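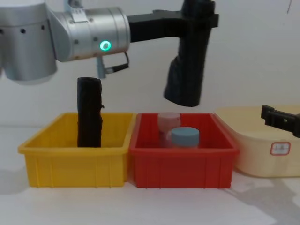 Home Rooms Rates Getting Here FAQ Contact

Murel House: Frequently Asked Questions

Last updated April 15, 2025

When can I check in?
Between three and nine in the evening. If your bus gets in later than that, call before six and Irena will leave your key in the lockbox by the side door. The code changes daily. Last week's code, however fondly you remember it, won't open anything.

Can I drop my bags off early?
Yes, any time after ten in the morning. They'll go in the hall closet, which locks, sticks, and then unlocks again if you lift the handle while pulling.

How do I find you?
We're at 326 Olszewski Street in Dindport, uphill from the harbor. Many phones will try to send you to Olszewski Court, a parking lot behind a dentist. If you can see a giant tooth, turn around and come back down to the light.

Is there parking?
There are 5 spaces and more rooms than that, so you can see the difficulty. They go to whoever gets there first. Street parking is free overnight on our side and a very reliable source of income for the city on the other.

Which room should I ask for?
Rooms at the front have a view of the water and also of the fish truck, which starts its engine at half past five. Rooms at the back are quiet and look out on a wall. Room four has the big bathtub and costs more. Regulars tend to ask for six, and won't say why.

Is breakfast included?
It is, from seven to nine thirty. Eggs, toast, fruit, oatmeal, and whatever Higinio Cuautle felt like baking. He does not take requests, although he has been known to respond to compliments. Tell us about allergies when you book, please, and again when you sit down.

I don't eat breakfast. Can I have the money off?
No, but you can have a muffin to go.

Is there an elevator?
There is a staircase with a nice banister. Room one is on the ground floor with a step-free entrance and a walk-in shower. We hold it for guests who need it until two days before arrival, so call early.

Does the Wi-Fi work?
In the lounge, very well. In the bedrooms, mostly. In room six, if you stand by the window. The password is on the card next to your kettle, and the zero is a zero.

Can I bring my dog?
One dog per room, in rooms one and two, for an extra charge per stay. Dogs aren't allowed on the beds. We know what happens after the door closes, so there's a spare blanket in the wardrobe to put over the covers.

What about children?
Welcome at any age, and under fives stay free. We have one crib and one high chair.

How do I turn on the heat?
The dial under the window goes from zero to six. Set it to three and wait twenty minutes. Guests who set it to six and wait two minutes end up sleeping with the window open.

Are you open all year?
We close for most of December and open again after New Year's. The roof gets looked at, the floors get waxed, and the phone gets ignored. Email is read once a week during that time.

What's your cancellation policy?
Free up to a week before you arrive. After that we keep the first night. Changing your dates costs nothing if we have the room, so ask about that first.

I left something behind. Do you have it?
Probably, especially if it's a phone charger. Write to Yanling Kong at the front desk with your room number and dates. We'll mail things back at cost and keep the rest for three months. Single socks are kept for less.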